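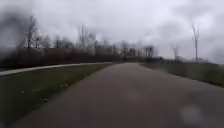

Path rover camera gone soft and smeary -- clean, refocus or replace?

Posted in: Outdoor robots / Maintenance and repair
Viewed 209 times

We run one small path inspection rover on the walkways at Dritthorpe. Four wheels, skid steer, single forward camera on a short mast, drives a taught route and follows the asphalt edge. It's a Bernamar base with a Hegarty camera housing bolted on, so neither manual covers the whole thing.

Since April the picture has been soft. Foreground grass is mush, left side is worse than the right, and there's a dark smeary area top left on gray days. Also a pale round blotch low down on the right, on the asphalt. Middle distance is not too bad, I can make out the buildings and the forked tree on the right, but no detail in them.

Practical effect: edge following on the left drops out. It hunts a bit, then stops and waits for someone to walk out and clear the fault. Right edge is fine mostly. Happens more where the concrete sidewalk comes in close to the asphalt, but I put that down to the two edges confusing it, so maybe a separate problem.

Done so far:
wiped the front window with a dry cloth, no change
rebooted, no change
reloaded the old calibration file, no change
checked the mast, one bolt was loose, tightened it

Camera has 3,000 hours on it. A new one is 550 and I'd have to redo the calibration, which I have never done on this machine. Is it just worn out? Do they wear out?

3 answers

Answer 1 (accepted)

Don't buy anything yet. Hours don't make a lens go soft. And stop using a dry cloth, if there's grit on the window you are sanding it.

Soft on one side and OK in the middle distance, I'd look at the window first, then the lens, then focus. In that order. Power off at the main switch, not just the estop, the mast heater stays live on estop on the older bases.

Rinse the window with clean water before you touch it. Then lens fluid on a microfiber, center outward, light pressure. Shine a flashlight across it from the side. Fine scratches show up as a haze. If its scratched swap the window, not the camera.

Then take the window ring off and look at the inside. This is where I found mine. Film on the inner face, you can't see it straight on, only at an angle. Clean the inside the same way. While it's open check the gasket for a flat spot or a nick and look at the desiccant pack, change it if the beads have turned. Dab of silicone grease on the gasket, ring back on, tighten in a cross pattern, finger tight plus a little. Over-tightening is how people crack them.

Look at the lens too. Check the lock screw on the focus ring, vibration backs them out. If the ring turns freely then your focus has wandered. Set it with the rover on a stand, printed target out at your working distance, live view zoomed right in, turn it past sharp and come back. Lock screw, then check again, becuase the screw can shift it.

The pale blotch -- park it somewhere completely different and see if the blotch stays in the same spot in the picture. Stays put, it's on the glass or the sensor. Moves, it was something on the ground or light off the surface.

One more thing, you tightened a mast bolt. So the camera may have moved a hair and your old calibration file could be wrong now anyway. Redo the extrinsic one. Checkerboard on flat ground, 13 shots, the wizard walks you through it. Not hard.

Answer 2

Same camera on a Bekorham base here. Ours was the bitrate. Someone had set the stream down to save on the data plan and every bit of grass turned to soup, fence posts stayed OK. Check that before you get the tools out, takes two minutes. Wouldn't explain one side being worse than the other though.

Also agree the sidewalk thing is separate. We masked off the part of the view past the near grass so it can't pick up the second edge.

Answer 3

just replace it, not worth the time

Comment from the asker

Film on the inside of the window, left half mostly. Gasket had a flat spot like you said. Cleaned, new gasket, new desiccant. Focus lock screw was OK so I left it alone. Bitrate was already at max.

Haven't done the blotch test or the checkerboard yet, need a dry morning and the flat bit of the parking lot. Anyone know if the 13 shots have to include the corners or can I skip those?

Reply

Include the corners. Corners matter most.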